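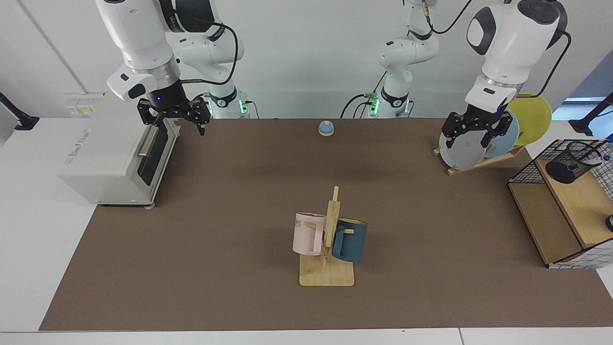 The Mug Tree Page

Hello again! It's been a while since I put anything up here, and a few of you asked what became of the kitchen things after the move to Dorside. So I'm doing a small gallery of the stuff that stays out where I can see it. Just 2 pictures this time — the full set from the old place on Anotlow Street ran to almost 300, and I don't think anyone got to the end of it (I didn't either).

The mugs first, as they're the bit I care about. I went back and forth between a mug tree and a row of hooks for weeks, and the tree won because I can pick the whole thing up and wipe under it. Wooden base, one post, short pegs. The pale pink mug and the dark teal one get to live on it. I love that the teal one is yellow inside, it cheers me up every single time! The pink one has dark lettering on it and goes with absolutely nothing else I own.

The toaster oven was the big purchase. It's a creamy off-white with a dark glass door and a silver handle, and I found it at Furkaretti in June when they were clearing out the downstairs floor. I had my eye on a bigger model, but that one would have eaten up half the space I have. This size does a tray of cookies or two slices of leftover pizza, and that's most of what I ask of it.

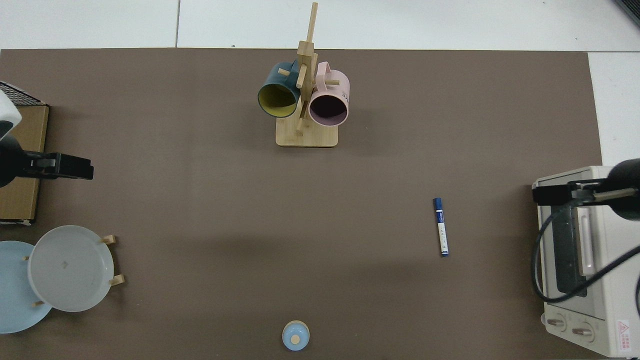

I'm also very fond of wooden dish racks, the kind with dowels that let the plates stand up on edge. I've had the stacking kind, and I always want the plate at the bottom. White and light blue look nice side by side, too, and I'm slowly working my way toward only those two colors. The brown mat goes under everything. It hides crumbs a little too well, so I shake it out more than I think I need to.

Still on my list: a second set of bowls from Yin, if they ever bring back the blue, and somewhere better to keep pens. Mine wander all over the kitchen.

Posted 22nd January in Home & Kitchen
227 views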